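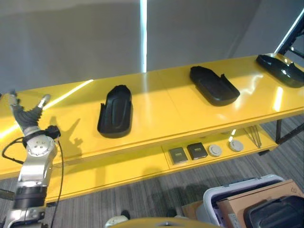
Fig. 7. Robot hand beside the yellow two-tier shelf

Section 3: Setting up your first match

You've charged the Billska 988 scoreboard and paired the handset, so now comes the fun part! This section takes you from a blank display to a running match clock. It's written for soccer, but the steps work the same way for futsal and small-sided games.

Before you start

Check that the battery light on the back panel is solid green. If it's blinking, the board will still run, but the display dims itself to save power and can be hard to read in full sun.

Stand the board on level ground outside the touchline, with both feet locked. Leave room for the assistant referee to run past it.

CAUTION: Do not set the board up behind a goal. The front cover resists rain and mud, but it is not built to take a shot.

Starting the match

1. Press and hold MATCH on the handset until the display shows two zeros. Let go as soon as they appear. Holding longer opens the service menu (press BACK to leave it).

2. Choose the match type. FULL gives you 11 a side with two 45-minute halves. SMALL gives you 7 a side with two 25-minute halves. You can change either one later, and the board will remember what you picked. 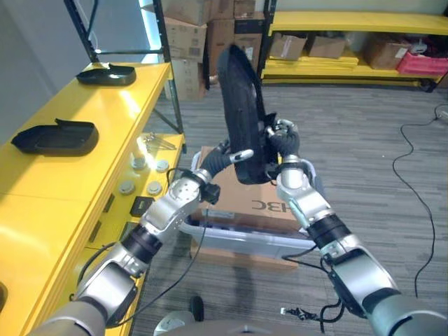

If your league plays quarters, choose FULL, press SPLIT once, and enter the length of one quarter. The break timer adjusts to match, and you can turn it off in the same menu.

3. Enter the team names. Each side gets up to eight letters. Use the arrows to move through the alphabet and OK to accept a letter. Names you've used before are saved under RECENT, a real time-saver on tournament days.

4. Pick the shirt colors. The strip of light under each name changes to match, and it looks fantastic at an evening kickoff!

Note: Very dark shirts show as white on the light strip.

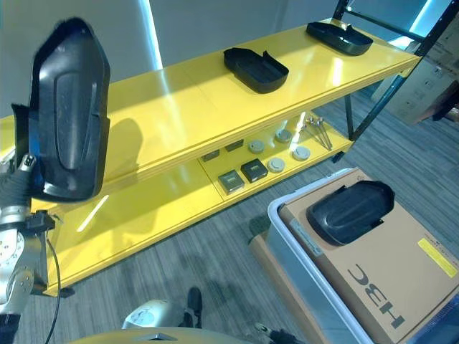

5. Press START on the referee's whistle. The clock counts up from zero. To make it count down, press MODE before START.

6. Add a goal with the HOME or AWAY key. Pressed the wrong one? Hold the same key for 3 seconds and the goal comes off again. The clock keeps running the whole time.

7. At the end of the half, press ADD and enter the stoppage time the referee signals. The extra minutes flash beside the main clock so that players and parents can all see them. 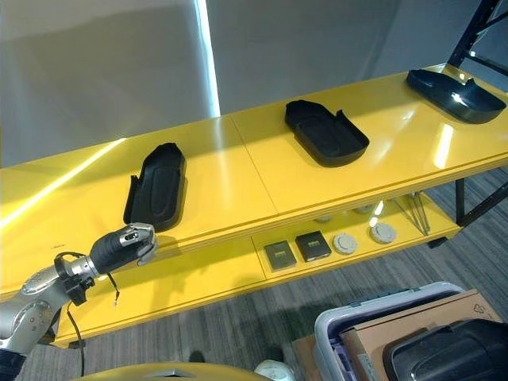
The clock does not stop by itself when the added time is up. Wait for the whistle, then press STOP. The score is saved right away, even if the battery runs out during the break.

Second half

Press SWAP if you want the team names to change sides along with the players. Some clubs love this and some find it confusing, so try it at a friendly first. Then press START as before.

CAUTION: Do not press RESET at halftime. It clears the score as well as the clock.

If the handset loses contact

The range is roughly the length of a full-size field. Walk back toward the board and wait for the handset to beep. Any goals you entered while out of range will appear together once the link returns.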